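The Bowen Folding Workbench, After a Year of Leaning on It

I bought the Bowen because my old bench had become a shelf. Everybody who owns a bench knows how this goes. You put down a can of paint for a minute, and then it is spring. A bench that folds, I reasoned, can't collect things, as they would slide off. That was the whole of my research.

It cost me 217 dollars from Trurkaletti, who ship from a warehouse that must be on the far side of a mountain range. It took 12 days. The box had been opened and taped shut again by someone with a generous attitude toward tape, but everything was inside, including a second bag of bolts meant for some other product. I still have them. If you bought a Zondow garden swing last fall and it has been making a noise, write to me.

Putting it together

The instructions are a single sheet, folded so many times that it will never lie flat again. There are no words on it. There is a drawing of a man with no face who begins the job with one bench leg in each hand and ends it, in panel nine, with his hands on his hips. Panels six and seven are the same drawing. I looked at them for a long time with the flashlight, hunting for the difference, like one of those puzzles in a dentist's waiting room. If there is one it concerns a washer.

I had it standing in an evening. My neighbor Ruairi MacRitchie came over for the last part, looked at the hinge, and asked if it was supposed to do that. It was not. The left hinge goes on with the long side down, and the drawing shows it from an angle where neither side looks long. Take it off, turn it over, put it back, and say goodbye to a little of the paint.

What it's like to use

Better than I wanted it to be, as I'd been looking forward to complaining. The top is beech, in two slabs with a gap between them that closes with a crank at each end. You can clamp a door on edge and plane it, and the door stays where you put it. I did four doors in September, after the upstairs carpet went in and none of them would shut. The bench shuffled a little on the garage floor, so I stood on the lower rail with one foot, which I now do out of habit even when I'm only signing for a package.

The cranks are the best thing on it. They turn smoothly and the handles fold in, so you don't catch your hip on them more than once or twice a week. The jaws close dead parallel if you wind both sides evenly and like a barn door if you don't. I've come to prefer winding one side a bit ahead, for tapered stuff. I have never had any tapered stuff, but I'm ready.

Height is fixed. The man with no face must be quite short. I'm five foot eleven and after an hour of sawing I walk like somebody looking for a contact lens. Caradog Pumphrey, who taught me what I know about sharpening and has opinions about everything with a hinge in it, told me to put it on blocks. I put it on blocks. Now it's the right height and can't be folded without first moving it off the blocks, so it doesn't get folded.

You see where this is heading. There's a can of paint on it.

The folding

Since it's in the name I ought to cover it. You pull two red catches at the same time while lifting the top, which calls for three hands or a chin. The legs swing in, the top drops down, and the whole thing becomes a flat package the size of a card table and the weight of a calf. There's a carrying handle. It is placed so that the bench hangs with its heavy end against your shin. I carried it to Ruairi's once and we agreed that next time he'd bring the work to me.

Opened again, it locks with a good loud clack. I've never had it sag or let go. The catches have loosened slightly over the year, but I can still frighten the cat with them.

The finish, and the glue

The beech comes with a coat of something shiny that's meant to protect it. It protects it from being gripped. Anything smooth you lay on it skates. I scraped it off with a card scraper, gave the top two coats of plain oil, and it has been a different bench ever since. I also glued a strip of cork along one jaw with Sostik, which says on the tube that it holds anything to anything. It held the cork to the jaw for three weeks, and then it held the cork to a drawer front. Contact cement did the job for good. I mention it in case you have a tube of the stuff lying around and a free afternoon you'd like to be rid of.

Against the other one

Before the Bowen I borrowed the Zondow equivalent for a weekend. It's 124 dollars, and you can tell where the money was saved, as it flexes. Press down at one corner and the opposite corner lifts to see what you want. For painting trim or holding up a radio it's fine. For planing or chopping I wouldn't. On the other side, Caradog's bench is a proper cabinetmaker's affair in solid maple, and he paid 2405 for it and had to take out a window. It doesn't move when you hit it. It doesn't move for anything, and when he sells the house it's going to be listed under fixtures.

So the Bowen sits in between, and for somebody with a garage that also has to hold a car it's about where I'd land. I'd like a taller version. I'd like the handle moved eight inches to the left. I'd like panel seven redrawn by someone who has met a washer. I would buy it again, probably with a coupon.

One thing I forgot. The rubber feet come off. They're only pushed on, and every time you drag the bench one stays behind like a shoe in mud. Put a screw up through the middle of each, countersunk well in so it doesn't scratch the floor, and that's the end of it. I did three and ran out of screws.

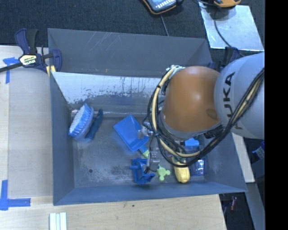
The fourth foot is still loose, and of course it's the one on the side I drag from. I tried one of the spare swing bolts in it last week and the thread's too fat, so it's down to a trip to the hardware store, or tape.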